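Wiltthorpe Hall, kitchen and storeroom walk-through
Checked 13th June, comments by Retno Simanjuntak

Exits and doors
Front door opens fully: Yes
Back door opens fully: Yes, but stiff. I had to put my shoulder to it, and I'd hate for one of the older Bloxham singers to have to do the same in a hurry. Malcolm Fothergill has kindly said he'll plane the bottom edge before July.
Exit sign lit: Yes

Lighting and bench tops
Storeroom light: Working
Bench light: Working, needs moving
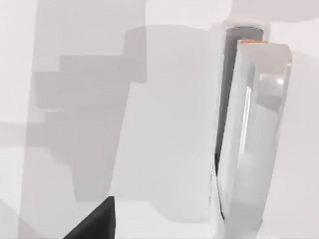 Bench lighting has been on my list since the winter suppers, and I know I go on about it, but people are using sharp knives in there and deserve to see their own fingers. A pale top helps a good deal, yet even on a pale surface a big grey shadow with stepped edges can spread a long way across, and that's just where you'd be chopping. I'd love to see a second light on the opposite wall, if the budget will stretch.

Fire safety
Extinguisher in date: Yes
Fire blanket on hook: No. Found it folded under the tea towels (lovely and tidy, but no use to anyone there!). Back on its hook now.

Storage
Heavy items kept low: Mostly. The big urn had crept up to the top again, so I've brought it down. Please leave it down, even if it does get in the way of the trays.
Shelves secure: Yes, all 9 tested by hand

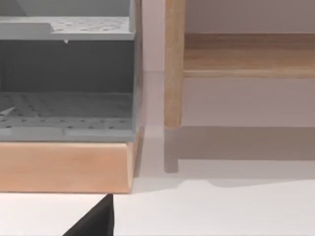 Cleaning products still need their own spot, well away from the food, and I'd be so grateful if whoever decants the floor cleaner would put a label on the bottle. Stuart Wainwright has offered us a lockable cupboard from the old Traltstead office, and I think we should say yes before he changes his mind.

First aid
Kit complete: No. Burn gel missing, and we're down to the very small bandages.
Contact list current: No, Jordan Bainbridge has a new number.

Next check: July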